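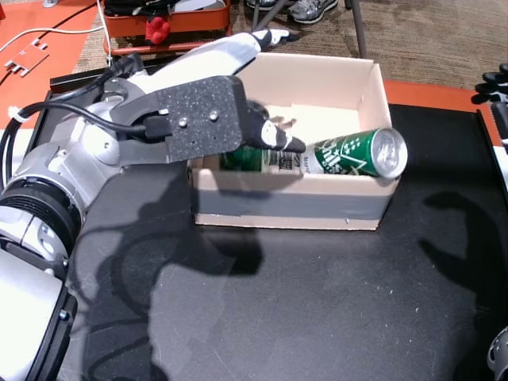 Beverage packing at the Erkmont distribution center has changed little in its essentials since the site opened, and the standard shipping unit remains the small open-topped carton. Praltora, the regional wholesaler that operates the center, sends 900 cartons a day to independent grocers in 13 counties. Cans are commonly packed upright, although short orders are often filled as they come – a green can on its side, its silver top toward the wall of the box, with a band of gray duct tape across the carton's pale front. A label with a barcode lies inside, next to the can, where the receiving clerk can scan it before unpacking.

The cartons are supplied by Gromano and arrive flat in bundles of 166. Under the guidelines issued in March, a carton may be reused 2 times if its corners remain square. Tape is applied around the walls and never over a printed panel. Hegyi, which handles the northern routes, returns its empty cartons each evening before 6 p.m. for inspection and restacking.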